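Shared Tables: what gets left behind in the Innes meeting room
Project report, submitted 22 Aug 2026

3. What we did

We picked one big table and looked at what people leave on it, then tried to sort it into three groups — drinks, paper, packaging. Room seats plenty but most of the clutter ends up near one side. Our log has 392 entries from 30 checks, all typed into Noredis afterwards (slow, wouldn't use it again).

Drinks were the biggest group by far. Bottles and mugs. Mugs are harder becuase they belong to someone and you can't just bin them. Coasters got used less than we expected, see table 2.
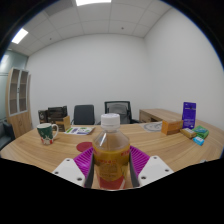
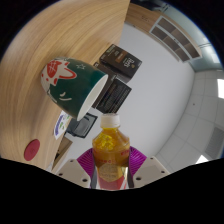
Fig. 2. Bottled drink and green mug, both pictures. Mug upright with the coaster near it in the first, on its side in the second.

4. Problems

Paper was a pain. Is one printed sheet rubbish or somebody's notes? We left all paper where it was and logged it as "unclear". Boxes the same, unless empty.

Our 2 categories for mugs (in use / left) didnt work well either. A mug on its side we put under "left", could be argued.

5. Next

Repeat in December when the room is busier. Add a tray for mugs at one end, maybe a label for bottles. Ruvov template for the charts next time.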